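Pluklow Adds Automated Tray Loading at Griser Packing Hall, Reassigns Line Staff to Inspection and Changeover
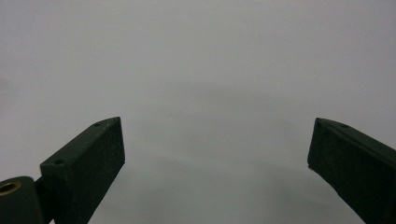 GRISER, August. Pluklow, a contract packer of small molded parts, has put two automated tray-loading cells into regular production at its Griser site. The cells pick parts from a flat feed surface and place them in shipping trays, a task that until this summer was done by hand on both shifts.

The cells were integrated by Chong, which also supplied the control software. Each cell uses a two-finger gripper. Finger sets are kept for each part family and are changed by the line operator with a hex key during changeover. Drawings for the fingers are held on site, and worn or damaged sets are replaced from stock in the tool crib.

The cells currently run 807 part numbers. Parts outside that list, including those with flexible tabs or unfinished edges, continue to be loaded by hand at the existing benches. Pluklow expects the list to change as customer orders change and has not set a target for full coverage.

Changes to job assignments

The project affects 28 positions in the packing hall. All 28 employees remain with the company. Work that consisted mainly of placing parts in trays has been divided into cell operation, incoming inspection, and changeover. Employees rotate between these stations within a shift, and rotation schedules are posted at the start of each month.

Cell operators are responsible for starting and stopping the equipment, clearing missed picks, checking finger condition, and recording faults. An operator may stop a cell at any time without approval from a supervisor. After a stop, the cell does not restart until the operator has confirmed at the panel that the work area is clear.

Training covers safe entry, finger replacement, gripper opening limits, and basic fault recovery. It takes place during paid hours. Pay grades for employees who complete the training have been moved up one step. Employees who prefer to stay at the manual benches may do so while bench work is available.

Pluklow has also changed how output is reported. Counts are now recorded by cell and by bench, and are no longer listed by individual employee. Fault records are reviewed at the morning shift handover, where operators can request changes to pick height, closing speed, or part spacing. Requests that affect guarding or force limits go to Chong for review before they are applied.

Tray labeling and pallet transfer are not part of the current installation. A separate evaluation of labeling equipment is under way at the company's Pramanen site.

About Pluklow

Pluklow packs and ships molded and machined parts for manufacturers of household and light industrial equipment. The company operates sites in Griser and Pramanen. Customers with questions about tray formats or part eligibility should contact their usual account office.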